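The case against the smart nightstand

11/23/23

My sister-in-law in Toledo paid $49 for a lamp that wants her email address. It is made by a company called Moltov, and before it would turn on it asked her to agree to terms that ran to 3302 words. I know because I pasted them into a word counter. She had already tapped yes.

I keep hearing that the bedroom is the next big thing. Arna sells a tray that charges your phone and tells you how you slept. I borrowed one in June and kept it by the bed for 9 nights. It gave me a score every morning, and on the two worst mornings I had it told me I was well rested. The company says the scores get better with time. Maybe so. I gave it back.

What bothers me is how little anyone asks of these things. A lamp used to have one job, and if it failed you changed the bulb. Now it fails when the Wi-Fi does, or when the maker gets bored and shuts down the app – and you are expected to shrug and buy the next one. 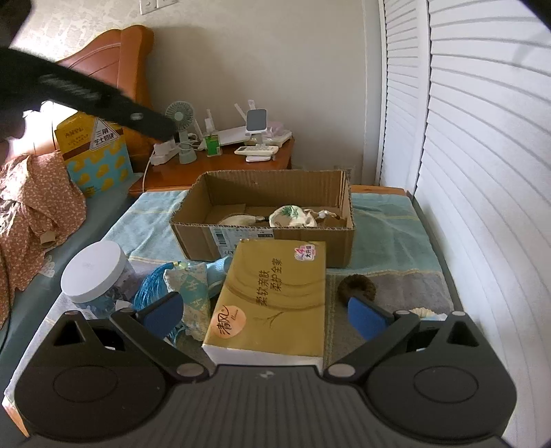 I don't hate gadgets. I own a good radio and a phone that is too new. But I would like to see one study, paid for by someone other than the seller, showing that a person sleeps better next to a tray that takes notes. Until then I'll spend my $49 on a decent pillow, and my sister-in-law can keep resetting her password in the dark.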